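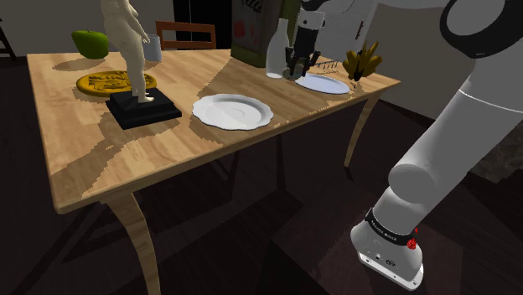 Joanne Kershaw signale que, chez elle, le plateau huilé a bien supporté deux années de repas quotidiens, mais que l'entretien de mars ne doit pas être différé : le bois boit davantage à la sortie de l'hiver et les auréoles s'installent plus facilement. Son observation rejoint les consignes de la présente fiche, que le service technique de Mestine a révisée en conséquence.

Huile dure Clivar pour tables et plans de repas
Référence 386
Conditionnement : bidon de 400 ml
Aspect : mat satiné, incolore
Fabrication : ateliers Mestine
Distribution : réseau Andivell

Présentation

L'huile dure Clivar est destinée à la protection et à l'entretien des tables de salle à manger, dessertes et plans de repas en bois massif ou plaqué. Elle pénètre les fibres sans former de film épais et laisse apparent le dessin du veinage. Elle convient aux bois neufs, aux bois remis à nu et aux surfaces déjà huilées. Elle ne s'applique pas sur un support verni, ciré ou stratifié, qui doit au préalable être décapé ou exclu du traitement.

La référence 386 remplace l'ancienne formule teintée, dont la fabrication a cessé. Les deux produits sont compatibles. Un plateau traité avec l'ancienne formule peut recevoir la nouvelle après un simple égrenage. Il est toutefois rappelé que la nuance d'origine s'atténue au fil des entretiens et qu'aucune reprise à l'identique n'est garantie.

Préparation du support

Le bois doit être sec, propre et exempt de graisse. Poncer dans le sens du fil, terminer au grain fin et dépoussiérer soigneusement, y compris les chants et le dessous du plateau. Sur les bois riches en tanin, procéder à un essai dans une zone peu visible et attendre le séchage complet avant d'apprécier la teinte. Les taches noires laissées par le contact du fer humide sont à traiter avant huilage.

Les piètements cintrés ou moulurés se poncent à la main. L'emploi d'une machine sur les parties galbées est déconseillé par le fabricant, qui ne prend pas en charge les défauts de surface en résultant.

Application

Agiter le bidon. Verser une petite quantité sur un chiffon non pelucheux et étendre en couche mince et régulière. Laisser pénétrer, puis essuyer tout l'excédent. Une surface encore poisseuse au lendemain de l'application indique un essuyage insuffisant ; elle se corrige avec un chiffon légèrement imprégné du même produit.

Appliquer 2 couches sur bois neuf, en observant 12 heures de séchage entre chacune. Une seule couche suffit en entretien. La table peut recevoir de la vaisselle après séchage complet. Éviter pendant la première semaine les nappes en matière plastique et les récipients chauds posés sans protection.

Entretien courant

Nettoyer avec un linge humide bien essoré et un savon neutre, puis sécher. Les produits abrasifs, l'ammoniaque et les lingettes désinfectantes altèrent la protection. Les objets décoratifs lourds à base dure gagnent à être munis de patins de feutre et déplacés de temps à autre, afin que le bois se patine de manière uniforme.

Sécurité et stockage

Les chiffons imprégnés d'huile peuvent s'enflammer spontanément. Les immerger dans l'eau ou les étendre à plat à l'extérieur avant de les jeter. Conserver le bidon fermé, à l'abri du gel et hors de portée des enfants. Aérer la pièce pendant l'application et le séchage. Ne pas déverser les restes dans les canalisations.

Commande et assistance

Les commandes professionnelles sont enregistrées par le comptoir Andivell de Lò. Les particuliers sont invités à s'adresser à leur revendeur habituel. Toute commande reçue avant le vendredi 4 juin sera expédiée dans l'ancien emballage, le contenu étant identique.

Pour les questions relatives à la compatibilité des supports, s'adresser à Đạt Ông, service technique, en précisant l'essence du bois, la finition existante et le numéro de lot inscrit sous le bidon.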